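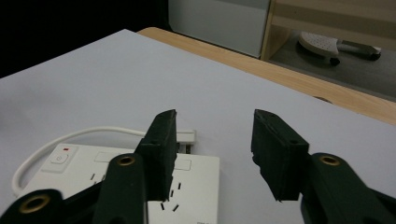
Speaker notes: What changed on the packing floor
March 28, 2026, afternoon session, Plesthorpe
Maricica Oprea

Opening

Say who I am. Eleven years at Tolaso, first on the line, now shift lead for packing and returns. I am not an engineer. The engineering talk is tomorrow morning and they have better charts.

What we pack: power strips, chargers, short cables, adapters. Small things with cords on them. Ask who in the room has ever tried to put a corded item in a tight carton one-handed. Wait for hands.

The job before

A packer picked up the item, folded the cord, put on the tie, checked the plug, put it in the carton. On a busy shift we sent out 3,000 cartons. The folding is what wore people out. Wrists and thumbs, mainly. We rotated stations every 2 hours and people still went home sore.

Turnover at the folding stations was the highest in the building. New hires asked to leave that table before anything else.

What we brought in

Gridemis came to us with a plan for arms at the folding stations. The cords were the problem from the start. A carton is the same shape every time. A cord is not, even when it comes out of the same bag.

So before any arm went in, our own packers did the work with hand-held grippers, over and over, so the system had something to learn from. Two fingers, open and close. Pick up the plug end, bring the cord around, lay it down, start again.

Pause here. Most people in the audience have not thought about who does this part.

Who did the teaching

We asked for 5 people. They came from the folding stations, since they knew the work. First week was slow and people were annoyed. Your hand knows how to do it and the tool does not let you feel anything. One packer told me it was like tying shoes in oven mitts.

By the third week they were arguing about the right way to grab a plug. That argument was useful. We had never written down how to fold a cord. Everybody had their own way, and four of the ways were fine.

Things I would do differently:

Pay. The teaching work went through at the packing rate until July. It should have had its own rate from day one. Lazăr, on the union side, raised it in the first meeting and I said we would get to it. We got to it late.

Chairs. We set up the tables at standing height and people stood for whole shifts.

Telling people what the recordings were for. We told the five. We did not tell the rest of the shift, and the rest of the shift filled in the blanks.

(If short on time, skip to Where we are now.)

Where we are now

The arms do the simple folds. They run 1,000 cartons a shift on a good day. People do the rest, plus anything the arm drops or gives up on. Returns are still all by hand, and I don't see that changing soon.

No one was let go. Say this clearly, and then say the other half: we did not replace two people who left. That is a change too and the floor noticed.

The work that stayed is harder to plan. You get the odd ones. The tangled bag, the wrong plug in the box. Some people like that better. Some miss being able to think about something else while their hands worked.

Close

Ask your floor people before the demo. Bring the pay question to the first meeting.

Questions. Leave ten minutes.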